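Lappalainen bench notebook
April 3, 2021
Posted by Arlo Lyons | 2 comments | Share

Picking up where Nyokabi left off in December, when we were still arguing over whether the wrist view alone could tell the policy how deep it was in a PC case. My feeling then was no, and I'm happy to report that my feeling now is "mostly, if you're patient with it." I owe Nyokabi a coffee, and probably a pastry too!

The change we made is a small one. Leonardo took the old approach controller, which planned the whole reach from one look at the start, and had it look again at short intervals on the way in. Cables are the reason. They hang across everything you care about, they shift when something brushes past, and a plan made from outside the case goes stale very quickly (we have the scuffed ribbon cables to show for it).

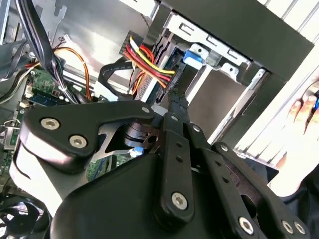

So, the numbers, before I wander off. We ran 40 reaches with the re-looking version, all toward the drive bays, and 9 of them stopped early on the force limit. The old controller stopped early on 11 of its 40, so I wouldn't go ringing any bells yet. What cheers me up is where the stops happened. With the old one they were scattered all along the reach, and with the new one they bunch up near the end, close to the sheet metal, where shiny panels seem to be confusing the depth estimate. That's a problem I know how to poke at.

Agathe thinks we should try a duller light before touching any code, and she's usually right about these things, so I've moved the lamp back and put a sheet of tracing paper over it. Bernadette would like the force limit left exactly as it is until both sets are redone under the same light. Agreed, and I've written it on the whiteboard so I don't fiddle.

Still to do: redo both sets, rename the log folders (sorry, Leonardo, I know), and check the wrist screws for play before the next long run.

2 comments

© Lappalainen | Contact | Back to top
We use cookies to remember your settings. Accept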